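Moving the old posts, part two

I spent most of February deciding what to do with the archive. The blog had 700 posts when I started, going back to the days when I wrote one every morning before work and didn't check the spelling. Plenty of them were two lines and a dead link.

Pramila Srivastava, who used to look after the help pages at Trikness, told me to put everything in a spreadsheet before deleting anything. One row per post, with columns for title, year, last edit, visits and a note. It took nine evenings. The notes column was the useful part. The visits column mostly told me that people still want my instructions for resetting a router I no longer own.

I sorted the rows into keep, merge and bin. Merge was the slow one. I had 18 posts on choosing a notebook, several of which disagreed with each other. 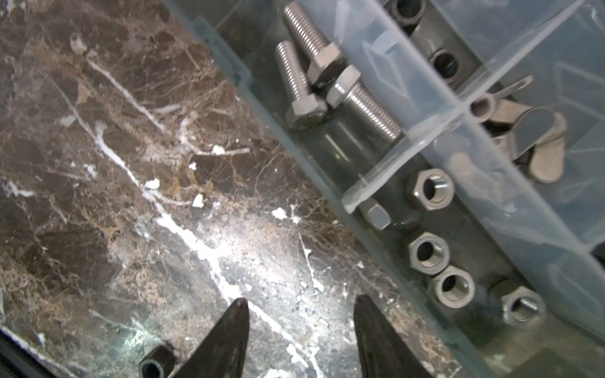

Steel fasteners in a clear organiser, on brown marble.

The merged posts now have one address each, and the old addresses redirect. I got the redirects wrong the first time and sent the whole of the recipes section to the contact page. Ankit Joshi emailed on Sunday to ask if I had stopped cooking. That's fixed.

Tags are next. There are 200 of them and I can't remember what "misc-b" was for. I'd like to get down to a number that fits in the sidebar without scrolling. If you find a broken link in the meantime, please send me the address of the page you were on as well as the one you clicked.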